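**Room check, Remevari guest house, room 2** — November 24, 2018

- [x] Door opens fully, key turns well
- [x] Smoke alarm tested, sound is clear
- [ ] Wardrobe fixed to wall — one bracket is loose, same remark as in October
- [x] Window opens from inside
- [x] Heater label readable (900 W), cable without damage
- [ ] Extension lead — old Skinner type, please replace

Comments: The bracket must be done before the next guest. Screws are in the Gorkero box in the store, shelf 2.

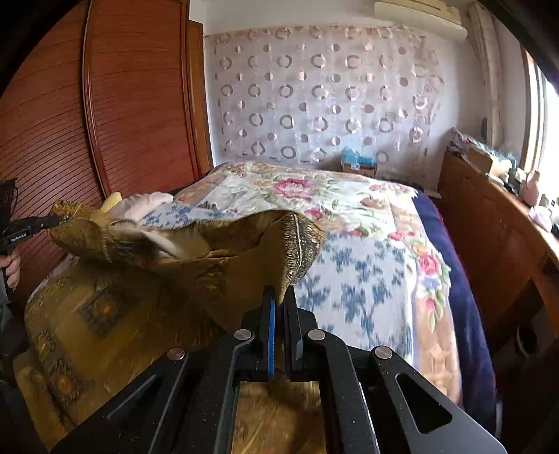

Bedding and curtains are checked for fire distance and for tripping. No heater may stand within one metre of them. The sheer curtain with the circles comes down near a blue and white box on the floor, so I ask to move this box to the store. The golden-brown cloth is long and should not hang over the side of the bed at night. Dresser top to be cleared also — too many papers and bags.

Next check: send form to Cerkport office, ref. 1376.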